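Home textiles › Consumer studies › Open papers

Search this journal
Keyword, title or author Go Advanced

4. What owners say about printed cloth, and how far to believe it

4.1 The problem with "lasting" patterns

It is often claimed that buyers keep a printed throw or shawl longer when its pattern is "timeless." The claim appears in trade talk and in shop copy, and it has drifted into research without much checking. We are not convinced. The word is almost always applied after the fact, to patterns that happen to have stayed on sale, and the ones that vanished are left out of the argument.

The Tronmont household survey is the source most people lean on. It collected 2906 usable replies and reported that owners of traditional prints kept them longer than owners of leaf and flower prints. The replies were from memory. People were asked when they bought a piece of cloth, and many of them plainly guessed. A guess about an old-looking pattern will tend to run long, and the survey did nothing to correct for that. Leaf prints, such as the green palm fronds on a white to pale grey ground in Figure 1 (a), were also sold mostly as summer goods in the shops Tronmont used, so a shorter life may say more about the season than about the design.

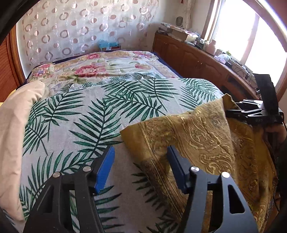

A second weakness is the coding. Tronmont sorted every item into one of 2 groups, traditional or modern, and gave the coders a single page of guidance. Palm leaves went into the modern group. We can find no good reason for this – leaf prints are hardly a recent idea – and moving them across would shrink the reported gap by an amount the authors never tested.

The smaller Beneš study is more careful but has its own trouble. It followed 40 households from 22nd March until the end of April, and a few weeks is too short a period to say anything about how long cloth is kept. What it does show is how often pieces were taken out and used, and on that measure the pattern groups looked much alike. Stisura, the retailer that supplied the cloth, later quoted the study as proof that paisley "outlives fashion." Nothing in the published tables supports that.

Paisley is a poor test case in any event. The label covers too much. The shawl in Figure 1 (b) has teardrop medallions edged in gold, dark navy and black borders, and orange-rust flowers with radiating petals, all on a mustard-tan ground. A coder looking for flowers would find them, and so would a coder looking for paisley. Under the Biretti pattern list it could be entered either way.

Figure 1. Printed cloths of the kinds discussed: (a) palm frond print; (b) paisley shawl.

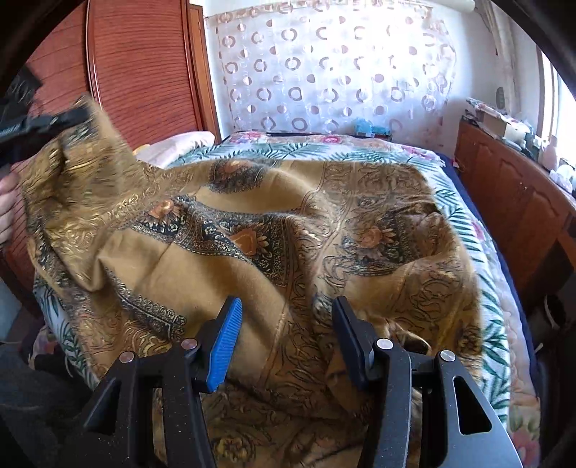
4.2 Price as a rival explanation

Neither study recorded what was paid. We think this matters more than pattern. People hold on to things that cost them a lot, and the traditional prints in the Biretti catalog were mostly the expensive ones. Until price is entered alongside design, the 2 effects cannot be told apart, and we treat the reported preference as unproven in the sections that follow.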